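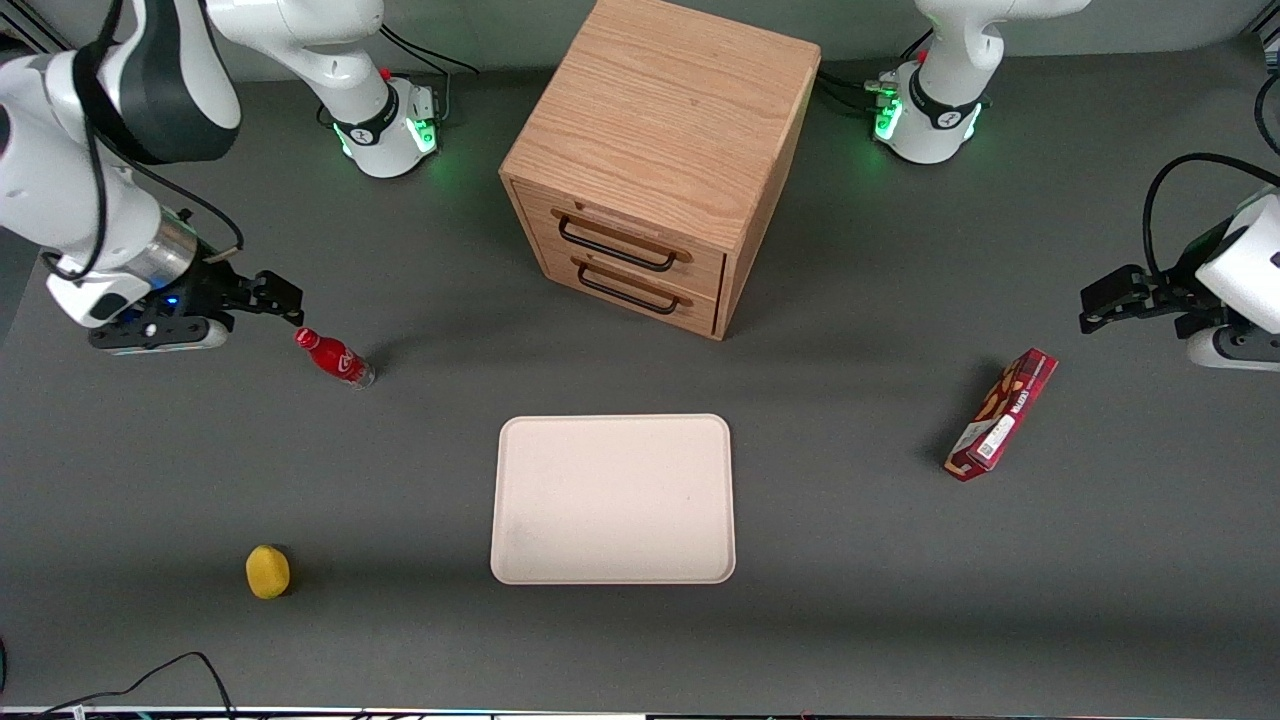 Frequently asked questions about the table rules

Kisoreck, Mestwood site. Last revised in November.

These answers are for everyone who prepares, runs or checks tasks on the two-arm tables. The full rules are in the Rokus handbook. If an answer on this page and the handbook are different, please follow the handbook and write to us.

Who may start the arms?

Any person who passed the table briefing and whose name is on the current list. The list is closed at 16:00 and the new names are valid from the next morning. Visitors may watch, but they do not press start, also not when an operator stands next to them.

May I reach onto the table while the arms are powered?

No. First you put the arms in hold, then you wait until both have stopped, and then you reach in. This is the rule which people forget most often, usually when a small thing has rolled a little and it looks quick to correct it.

How far apart must the objects be?

At the start of a task, leave at least 60 mm between any two objects, and the same between an object and the table edge. Trays follow the same rule. If the task sheet asks for objects which touch each other, the sheet wins, but it must say so clearly.

Can a bottle lie on its side?

Yes, if the sheet allows it. Lying bottles are good practice for the gripper, and they are also the objects which roll. The cap must be fully closed before the bottle goes on the table. 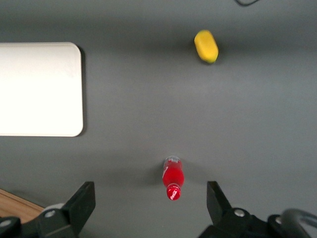
For the approach to a lying bottle, the open fingers should come with one on each side of it. Please do not push the bottle with the fingertips to make it straight. If the angle is wrong, go back, turn the wrist and try again — a second approach costs less than a bottle on the floor.

What is the speed limit?

240 mm per second in normal tasks. In the first run of a new task we use half of this. The limit is set in the Xaba controller and operators cannot change it. If you think a task needs more, send a request before you plan the session.

Do soft objects, like a sponge, need special care?

Only a little. A sponge must be dry and clean, and it should be replaced when it no longer comes back to its shape. Do not raise the grip force for it.

Where should cables be?

Behind the working area as far as possible. No cable may lie where a gripper has to pass in the task. Check this at the start and again after each pause, as cables move with the arms.

What do I write down after a stop?

The time, the task number, which arm it was and what you saw. Please write "left" and "right" as the robot has them, not as you see them from your chair. Keep the note for 7 days even if the cause was small.

How many operators follow the checklist?

In our last internal review, the checklist was complete in almost 91 per cent of sessions. The line most often left open was the one for the table surface.

I found a mistake on this page. What now?

Use the contact form of the Mestwood site and give the question where you found it. Corrections are made once a month.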